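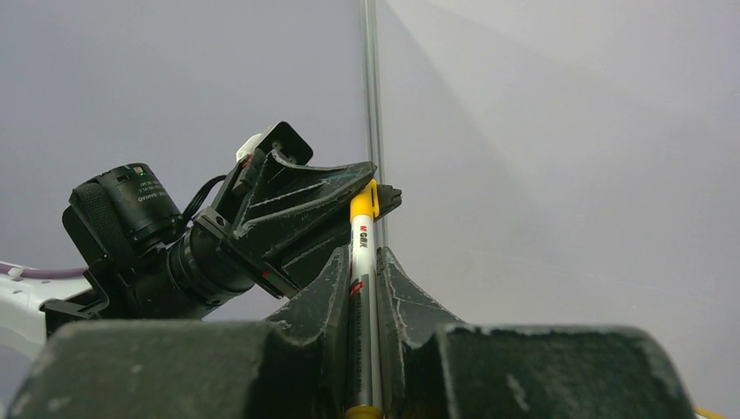 Thread: Giltwood Speedway feature lineup, redraw or straight up?

skid_plate_sally
Evening, everybody! I drove home from Giltwood with the windows down, still grinning and still a little mad. Märta Ekström sets fast time, wins her heat going away, and then pulls a 5 in the redraw. How is that fair to a team that towed all the way from Skukstead?

turn2terry
Good to see you posting again, Sally. I have to disagree, though. Without the redraw the quickest car starts up front and we all watch a parade. She got to 2nd by halfway and it was the best racing I've seen there since the January show.

skid_plate_sally
Fair enough on the racing, Terry, but the Tiongson car led every lap from the pole, so we got a parade anyway! And that pass cost her the right rear.

mudflap_gus
I was parked beside the Trasura team and they were all for the redraw, mind you they drew the 2. Winner's check was $1,717 and second paid $500 less, which stings when you've just cooked a tire.

turn2terry
Could we meet in the middle and let fast time keep the pole if she wins her heat, then redraw the rest? My old home track did it that way for years and folks seemed happy enough.

skid_plate_sally
Now that I could live with. Still say she was robbed, though. Bring those peanuts next time, Gus!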